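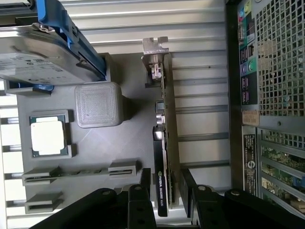

Review: Hotlow practice build kit, with the 3D-printed motherboard tray

I bought this kit in September for an evening course in computer repair which I teach at a small training center in Setness. Before, we used old real motherboards. They are cheap, but students bend the pins in the socket, and after a few weeks half of the boards are good only for looking at. I wanted something that a beginner can handle without fear, and that I can repair myself with a printer.

What you get is a gray tray in the shape of a motherboard, with a socket frame, memory slots, a square block in the place of the CPU cooler and a bracket for the corner of the hard drive. There are no electronics in it. You bring your own case and your own parts. I paid 308 dollars for the full set with spare pieces, ordered from Flirkberg, and it came well packed. A bare tray is also sold for 70 dollars, but then you must print all the rest from files.

The print quality. It is good but you see that it is a print. The top of the cooler block has the crosshatched pattern on its face, and the edges are a little round. For me this is no problem. One student asked if she should sand it, and I said please no, the rough surface is nice to grip when the hands are tired. On one of my spare slots there was a small string of plastic in the groove, and I cut it away with a knife.

The socket. This is the part I like most. The frame has raised posts at the corners and the processor sits between them, so the beginner feels when it is in the right place. I use real dead processors with the metal heat spreader on top. What is missing is the lever. On a real board you must learn how much force the lever needs, and many people are afraid of this moment. With the Hotlow frame you only put the processor down and take it up again. I still keep one real board on my desk for the lever lesson.

The memory slots. They have the groove and a raised block at the end where the latch would be, but the block on my set does not move. So you can teach where the module goes and which direction, but the click you cannot teach. I wrote to the seller about it and they answered politely that a moving latch broke too often in their tests. I believe them, but I would accept some broken latches for this.

The graphics card. I put in a low-profile NVIDIA Quadro from an office computer that was thrown away. It is a good choice for training because it is short and light, and the black shroud protects it from fingers. Please take care with the metal bracket at the end. It must go to the rear panel side of the case, and beginners often push the card down first and look at the bracket later. Then the notched tab is in the wrong place and they push more. I tell my students to look at the bracket, then at the slot, then push.

The hard drive. A normal 3.5-inch drive in a blue plastic caddy is what I use for this exercise. The caddy is not from Hotlow, I had it from an older case – any caddy that fits your drive will do. It is heavy compared with everything else on the tray, and when a student leaves it lying over the printed parts I become nervous. Until now the bracket did not break. I would like it a bit thicker.

Fitting in the case. The instruction sheet has 61 steps, which is too many, and step 14 and step 15 are the same step with different words. I made my own sheet on one page. In two of my cases the tray went in without trouble. In the third, an old Pickering tower, I had to file one corner before it would lie flat.

How it survives. By my logbook we did 807 insertions and removals of the processor in the first term, all students together, and the socket frame has some white marks on the posts but holds well. One memory slot cracked when somebody leaned on it. I printed a new one in the night and it was ready for the next class.

Would I buy again? Yes, the full set, but only for teaching or for practice with your hands. If you want to build one computer for yourself, you do not need it – read the manual of your board and go slowly. If you teach a group and you are tired of bent pins, it is worth the money. Four stars from me, and I will give the fifth when the latches move.

Good: strong frame, easy to print again, polite seller.
Not so good: no lever, fixed latches, instruction sheet too long, thin drive bracket.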